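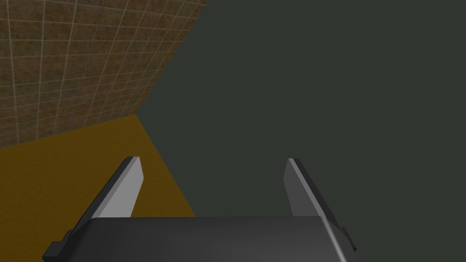 Render: dark gray with pale silver-gray

Grout color for brown tiles, light or dark?

thoa_khong
Posted 1/23/23
Hello to all. My name is Thoa Khổng and I write from Stostow. English is my third language, so please excuse me if some tile words are wrong.

We will tile the wall of our dining room in brown, with square tiles of mixed shades. The wall needs 568 tiles. The tiles are already paid for and stand in the hallway, so please do not advise me to change them. My question is only the grout. My husband wants a light beige. I am afraid that light grout will make the wall look like a fishing net. The shop Likitby has both colors and the price is the same.
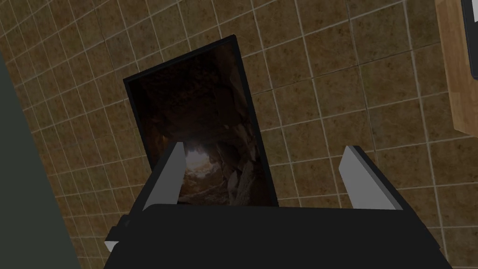

Brown square tiles with mostly light grout, and a framed picture

We also have not decided if the tiles will be laid straight or on the diagonal. Does this change the answer?

mortarbed
Light. Brown on brown turns into one big mud puddle by evening, and a dining room gets used in the evening. You paid for tiles, let people see the tiles.

Diagonal means more cutting. How many spare ones do you have?

thoa_khong
Thank you. We have 20 spare.

mortarbed
Not enough for diagonal in my opinion. Every edge is a cut, and some will crack. Go straight, or buy more while the shop still has the same batch.

Kang
I disagree with the light grout. I did beige behind my table in July and there is already a yellow band at chair height. A mid brown, one shade darker than the lightest tile, hides everything and you still see the squares.

mortarbed
Did you seal it?

Kang
Yes. Twice.

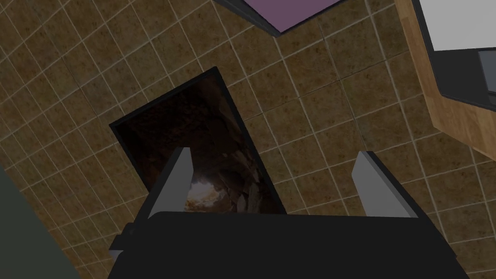 And before you ask, I also wiped it after dinner, with plain water, as it says on the bag. Light grout on a wall where people eat is a job you give yourself for the next ten years. If the wall had been in a bedroom I would say beige too.

vanness_e
You can both be right. It depends on the width of the joint. With a thin joint the light color looks fine, like a pencil line. With a wide one it takes over the wall and then I am with Kang.

thoa, make a test board. Take an old piece of plywood, stick on a few of your spare tiles, fill half with one color and half with the other. Let it dry fully before you judge it, wet grout looks much darker. Then stand it up in the room and look at it in the morning and with the lamp on.

thoa_khong
This is a very useful idea, thank you. I did not know that it changes so much when it dries.
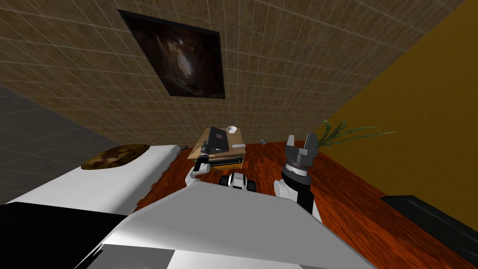

The room has one window, on the north side, so for most of the day we have the lamp on. I measured the wall again this morning and it is 232 cm wide. With the straight pattern, the last column would be a very thin strip on the right side. Is it better to move everything, so that both sides have the same cut?

mortarbed
Yes, start from the middle. Draw a vertical line with a level and do not trust the corner. Mine was out by the thickness of a finger.

Kang
Agree with mortarbed on that one. Still disagree on the beige.

thoa_khong
Then I will lay them straight and start from the middle. For the color, I will make the board on Saturday with both bags, and my husband must look at it before I tell him which one I prefer.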